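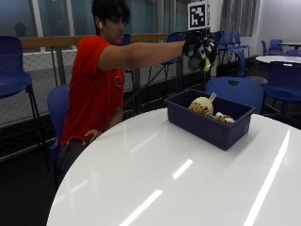

A large round table gives you room to spread out.

What Is a Typeface?

Look at the letter "a" in a book. Now look at the letter "a" on a cereal box. Both say "a," but they probably have different shapes. The people who draw those shapes are called type designers.

A typeface is a whole family of letters drawn to match. Rerex is a typeface with thick, round letters. Swai is thin and has small feet at the ends of its lines. Those feet are called serifs. A typeface with no feet is called a sans serif. "Sans" means "without" in French.

How is one made?

Many designers start with pencil and paper. They often draw the "n" and the "o" first. The "n" has straight sides and the "o" is round, so those two help with the rest. The arch of the "n" can be used again in the "h" and the "m."

Next, the letters are drawn on a computer. Swai has capitals, small letters, numbers, commas, and letters with accents for other languages. That adds up to 155 shapes. The big version of Rerex has 2,185.

Then comes spacing. If the gaps between letters are uneven, words are hard to read. A capital "A" next to a capital "V" needs to be moved closer. This is called kerning.

Who gets paid?

Drawing letters is a job. Some typefaces are free. Others need a license, a set of rules saying how you may use the letters. A license might let you make a school poster but not a sign for a store.

Try it

Draw an "n" and an "o" that match. Then draw an "h."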